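Discussion : Budget pour un poste bi-bras (tri et pliage de maillots), location ou achat ?
Catégorie : Équipement et devis
12 réponses

kerval_56
14 avril 2025
Bonjour à tous. On reconditionne des tenues de sport pour des clubs et je dois rendre un plan d'équipement pour un poste à deux bras. J'ai deux offres sur la table : Trendex en location 54 mois, maintenance comprise, et Wakari à l'achat, sans maintenance. Volume prévu : 300 pièces par jour, maillots et shorts mélangés. Le poste qui me pose problème, c'est tout ce qui est hors devis : doigts, câbles, plan de travail. Vous comptez combien à côté du prix des bras ?

mdelattre
54 mois c'est long pour un process pas figé. Tu as essayé sur tes vrais textiles ou sur des chiffons de démo ?

kerval_56
Sur des vrais.

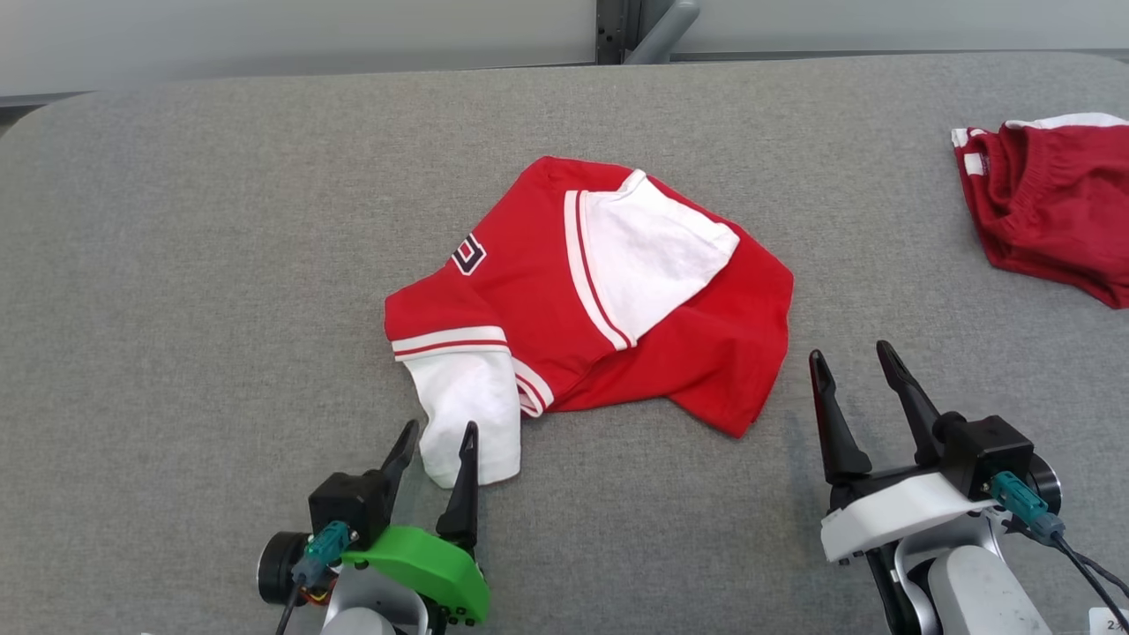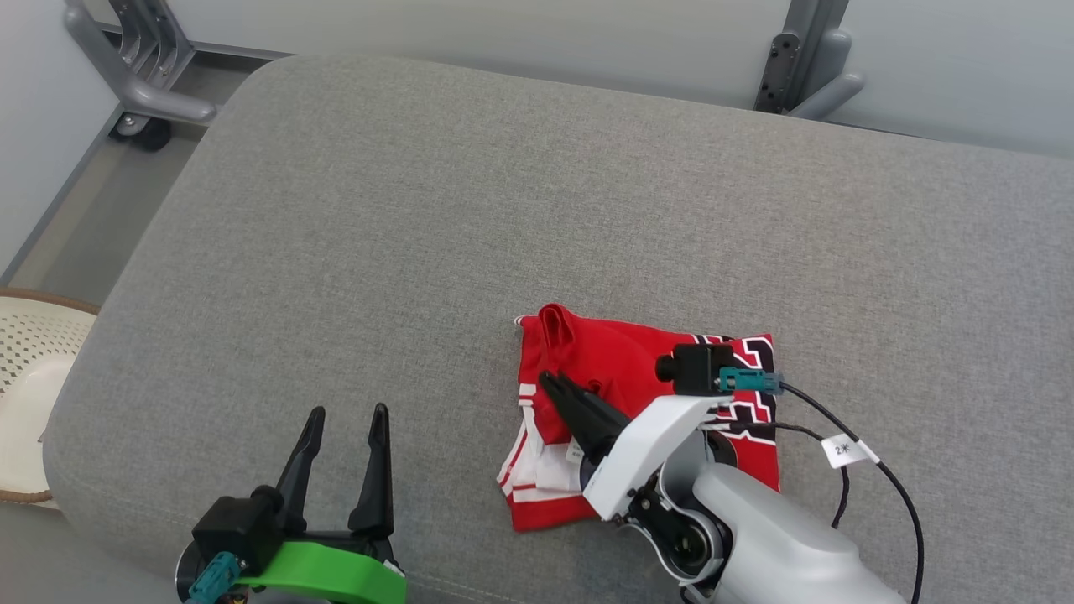
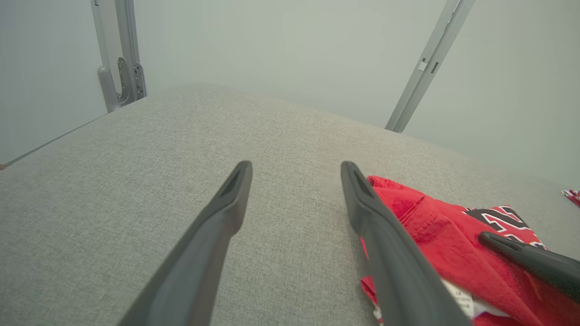 Pour le budget, mon souci principal est la ligne consommables. Trendex la met à zéro et renvoie à une annexe que je n'ai pas reçue, Wakari propose un forfait par jeu de doigts. Or le devis raisonne en pièces rigides, et un maillot en tas avec ses manches repliées et son impression à moitié cachée, ça ne se saisit pas comme un carton. Je pense qu'il faudra plusieurs profils de doigts, donc plusieurs jeux en stock, et je ne sais pas les chiffrer. Même question pour le revêtement gris du plan de travail : pièce d'usure ou pas ?

atelier_nord
Pièce d'usure, oui. Prévois un rechange dès la commande, sinon tu attends le délai fournisseur avec le poste à l'arrêt. Chez nous ça a pris 43 jours, pour du tissu.

mdelattre
Pas d'accord sur les profils multiples. Un seul profil, et tu travailles la stratégie de prise. Chaque changement de doigts, c'est une recalibration, donc des heures de technicien. À 300 pièces par jour tu ne peux pas te le permettre.

atelier_nord
Ça dépend de la coque. Avec les attaches Firkwood le changement est rapide. Elles sont chères, mais c'est un achat unique.

mdelattre
Rapide mécaniquement. La calibration reste à faire.

plm_textile
Regardez aussi le cheminement des câbles. Sur la deuxième photo le câble noir fait une boucle et redescend à côté du bras. Ça passe en essai, mais en production je mettrais une gaine et deux câbles de rechange par bras. Demande la référence exacte des connecteurs avant de signer.

kerval_56
Noté pour les câbles, je n'avais rien mis. Et pour la caméra au poignet, rechange aussi ?

plm_textile
Une pour les deux bras, si le modèle est le même des deux côtés.

jo_compta
Je viens du côté finance. Ne comparez pas une location maintenance comprise avec un achat nu. Ramenez les deux à la même durée, avec consommables et heures de technicien. Et exigez l'annexe de Trendex, une ligne à zéro sans annexe je la refuse.

kerval_56
D'accord. Je la redemande, et je demande à Xia une troisième offre pour comparer. Leur commercial parle d'un essai sur 100 pièces fournies par nous.

mdelattre
Prends l'essai, mais envoie-leur des shorts avec. Les tailles élastiquées froncées, c'est là que les temps de cycle annoncés ne tiennent plus.

atelier_nord
+1 pour les shorts. Et fais écrire dans le devis qui paie le transport des pièces.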